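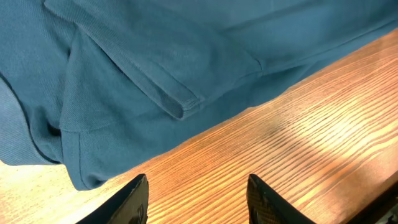
Bodness Driver Training is changing how it runs the parallel parking and reverse bay modules at the Sivarley yard, effective April 11, 2025. The reference-point method stays, but instructors will now teach it in two stages, first with the car stationary and then at walking pace. The classroom part uses a tabletop talk before anyone gets in a car. A piece of colored cloth laid across a wooden table works well enough as the curb: in the teal one at the top of this item, the lower boundary of the fabric runs on a diagonal over the wood, and a diagonal is how the curb line looks in a door mirror when the car is still at an angle to it. Students should be able to say from the slope of that line whether the rear of the car is moving in or out.

Stage one takes 15 minutes. The student sets the seat, then the mirrors, and does not touch the mirrors again until the seat has been checked with the clutch or brake pressed fully down. The passenger-side mirror is then lowered until the rear door handle sits near the top edge of the glass. The student turns the wheel from lock to lock with the engine running and notes the number of turns on the training card.

Stage two is done between cones. The bay is set 3 feet longer than the training car at each end for the first lesson. Later lessons close the gap in steps, and the instructor records the setting. Speed is controlled with the brake in automatics and with the clutch in manuals. Steering while stopped is allowed in the first lesson only.

The most frequent fault on last year's cards was late straightening. The student holds full lock until the rear wheel is close to the curb, and the front of the car is left out in the lane. The correction is to start unwinding the wheel when the front bumper clears the rear bumper of the car ahead. Looking only at the backup camera is marked as a separate fault. The camera may be checked, but the main view is through the rear window.

Students who began the old module before this change can finish it under the old card. Those moving from the Marino route to the Jistinbridge route need the new card, which is form 52 at the front desk. The yard has 20 parking practice slots open in May, and each student may book two. Bring the card and your permit – the instructor cannot start the lesson without both.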